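Section 2 - Laying out the gear plate

Before you start
Clear the table. Spread the dark cloth over the work area and pull out the worst of the wrinkles - a few soft creases are fine, a fold under the plate is not. Small parts show up well on it and don't roll far.

1. Set the round plate flat on the cloth, big hole in the middle. Leave room to reach it from either side.
2. Put loose gears down flat, next to the plate. Not on top of it.
3. Wipe the teeth with a dry rag. Check for nicks, burrs, lint from the cloth.
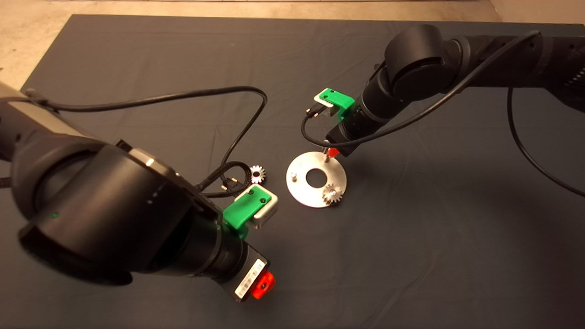
4. Try each gear by hand before fitting. Should slide on without force. If it sticks, take it off, wipe agian, retry.
5. Turn the gear slowly through one full turn. Tight spot - stop and go back to step 3.

CAUTION: Keep cables and connector pins clear of the parts you are moving. Pins bend easy and a bent pin means a new plug.

NOTE: Plates from the Trerimcombe kit, September batch onward, come with 2 spare gears in a seperate bag. Older Hevonico plates don't. Order from Londham, allow 10 working days.

6. When done, count the parts back into the tray. Shake the cloth out over the tray, not the floor.

Wash the cloth every 14 days, no fabric softener. Leaves a film on the teeth.

Fitting the cover: see Section 3.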